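Stiftung Vondinell
Ausschreibungen und Programme

Aufruf zur Teilnahme: Jugendprogramm »Skondira« für Umweltprojekte an Schulen und im Stadtteil

Die Stiftung Vondinell schreibt das Jugendprogramm »Skondira« erneut aus. Gesucht werden junge Menschen im Alter von 15 bis 19 Jahren, die in ihrer Schule, ihrer Ausbildungsstätte oder ihrem Wohnumfeld ein Vorhaben zur Abfallvermeidung oder Wiederverwendung umsetzen möchten. Thematischer Schwerpunkt des kommenden Durchgangs sind Textilien. Vorhaben zu anderen Stoffströmen, etwa Verpackungen, Elektrokleingeräten oder Speiseresten, können ebenfalls eingereicht werden, sofern ein Bezug zum eigenen Umfeld erkennbar ist.

Das Programm erstreckt sich über 9 Monate und beginnt im September. Es stehen 80 Plätze zur Verfügung. Die Teilnahme ist kostenfrei; Fahrtkosten im öffentlichen Nahverkehr werden gegen Vorlage der Fahrscheine erstattet.
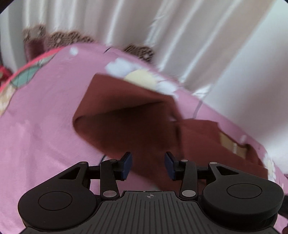

Schwerpunktthema Textilien

Inhalte und Ablauf

Die Teilnehmenden arbeiten einzeln oder in Gruppen an einem selbst gewählten Vorhaben. Begleitend finden 13 Werkstatttermine im Bildungshaus Clulter statt, jeweils von 15.30 bis 18.30 Uhr. Behandelt werden unter anderem die Bestandsaufnahme vor Ort, die Ansprache von Schulleitungen und Hausverwaltungen, die Aufstellung eines Kostenplans sowie die Darstellung der Ergebnisse gegenüber Dritten. Zwei der Termine sind dem Ausbessern und Umarbeiten von Kleidung vorbehalten. Die erforderlichen Geräte werden gestellt, eigene Kleidungsstücke können mitgebracht werden.

Jedem Vorhaben wird eine Begleitperson aus dem Kreis der Programmpartner zugeordnet. Sie steht für Rückfragen zur Verfügung und nimmt an den Zwischengesprächen teil. Die Verantwortung für Planung und Durchführung verbleibt bei den Jugendlichen.

Für Sachkosten kann je Vorhaben ein Zuschuss von bis zu 300 Euro beantragt werden. Der Antrag ist vor der Anschaffung zu stellen. Nicht bezuschusst werden Honorare, Verpflegung und Geräte, die nach Abschluss des Programms in Privatbesitz übergehen.

Teilnahmevoraussetzungen

Bewerben können sich Jugendliche, die zu Programmbeginn das 15. Lebensjahr vollendet haben und das 20. noch nicht. Vorkenntnisse werden nicht erwartet, ein bestimmter Schulabschluss ebenso wenig. Vorausgesetzt wird die Bereitschaft zur regelmäßigen Teilnahme an den Werkstattterminen. Bei Minderjährigen ist eine schriftliche Einwilligung der Erziehungsberechtigten beizufügen; das entsprechende Formular ist im Sekretariat des Bildungshauses erhältlich.

Häufige Rückfragen
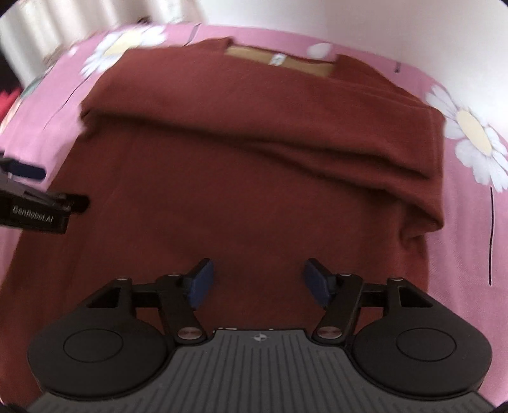 Kann ein Vorhaben eingereicht werden, das bereits begonnen hat?
Bereits laufende Vorhaben sind zugelassen, wenn im Programmzeitraum ein neuer, klar abgegrenzter Abschnitt umgesetzt wird. Ausgaben, die vor der Aufnahme in das Programm angefallen sind, werden nicht erstattet.

Ist eine Bewerbung als Gruppe möglich?
Gruppen reichen eine gemeinsame Projektskizze ein. Die persönlichen Angaben und gegebenenfalls die Einwilligung sind für jedes Mitglied gesondert vorzulegen. Jedes Gruppenmitglied belegt einen eigenen Programmplatz.

Wird die Teilnahme bescheinigt?
Nach Abschluss wird eine Bescheinigung über Umfang und Inhalte ausgestellt. Über eine Anrechnung auf schulische Leistungen — etwa als Praktikum oder Facharbeit — entscheidet die jeweilige Schule.

Bewerbung

Einzureichen sind ein kurzes Schreiben zur Motivation, eine Projektskizze von höchstens zwei Seiten sowie das ausgefüllte Stammblatt. Die Skizze soll darlegen, welcher Missstand im eigenen Umfeld beobachtet wurde, welche Abhilfe vorgesehen ist und wer dafür gewonnen werden muss. Statt eines Schreibens kann auch eine Tonaufnahme von höchstens fünf Minuten eingereicht werden.
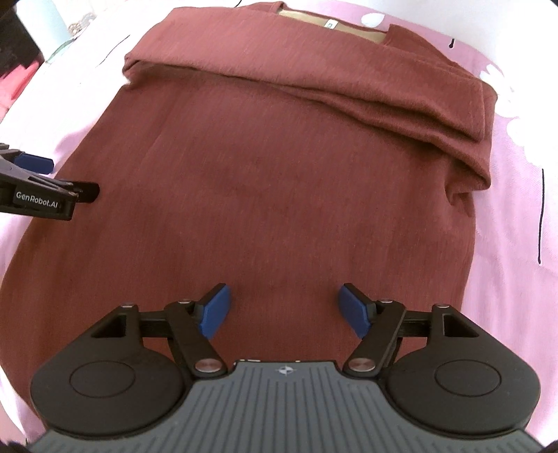
Die Unterlagen sind bis Ende Juni an das Bildungshaus Clulter, Kennwort »Skondira«, zu richten oder dort während der Öffnungszeiten abzugeben. Unvollständige Bewerbungen können bis Mitte Juli ergänzt werden. Die Auswahl trifft die Stiftung Vondinell gemeinsam mit dem Ververidis-Werk für Jugendbildung. Maßgeblich sind die Durchführbarkeit des Vorhabens und sein Bezug zum Lebensumfeld der Bewerberinnen und Bewerber. Schulnoten werden nicht abgefragt. Die Benachrichtigung erfolgt schriftlich im August.

Bewerbungen von Jugendlichen mit Behinderung sind ausdrücklich erwünscht. Die Werkstatträume sind stufenlos zugänglich. Bedarf an Assistenz oder Gebärdensprachdolmetschen ist im Stammblatt anzugeben.

Personenbezogene Daten werden ausschließlich für das Auswahlverfahren und die Durchführung des Programms verarbeitet. Unterlagen nicht berücksichtigter Bewerbungen werden nach Abschluss des Verfahrens vernichtet — auf Wunsch werden sie zurückgesandt, sofern ein frankierter Umschlag beiliegt. Ein Rechtsanspruch auf Aufnahme in das Programm besteht nicht.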